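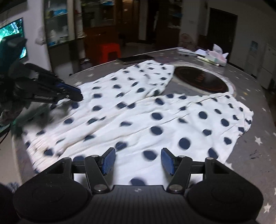
4.2 How people describe pattern when they mend and hand down clothes

When we began our visits in Pusavdale, we had expected the talk to be mostly about wear: thin knees, tired elastic, hems let down once too often. It was a pleasant surprise, then, to find how much of it was about print. Of the 898 remarks we wrote down during the interviews, roughly 400 named a pattern before they named the garment itself, so that a skirt was first of all "the spotty one" and only later a skirt. Abimbola Oyelaran, who did most of the coding for this part of the study, went back over the notes in October and came to the same view.

Dotted cloth was a favorite subject, and people were generous with their opinions of it. Several of the older sewers told us that dots are harder to mend than stripes, for the eye goes straight to a spot that has lost its edge in a seam. Others said just the opposite – that a busy print will forgive almost any darn – and we were happy to let both camps have their say. Spacing came up again and again. Where dots sit at even distances, as in Figure 3, a patch cut from another part of the same cloth has to be shifted about with some patience until the rows agree.

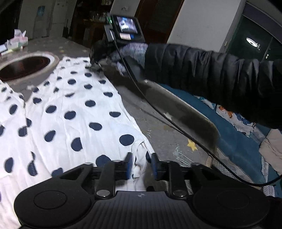
Figure 3. White cloth with navy polka dots, on a gray bedsheet with a star print.

We should add a word about bedding, which we had not planned to cover at all. Families in Vulness kept bringing it up, and Halldóra Overgaard, bless her, kept writing it down. Sheets seem to be remembered through the bedrooms they belonged to, and a printed sheet was often kept long after its plain neighbors had been torn up for dusters. One grandmother could list every printed sheet her children had slept on, in order, and did so over two pots of tea.

These accounts sit fairly well with the earlier interviews by Pace and Grasso, although their families bought more of their cloth new. We return to the question of price in Section 5.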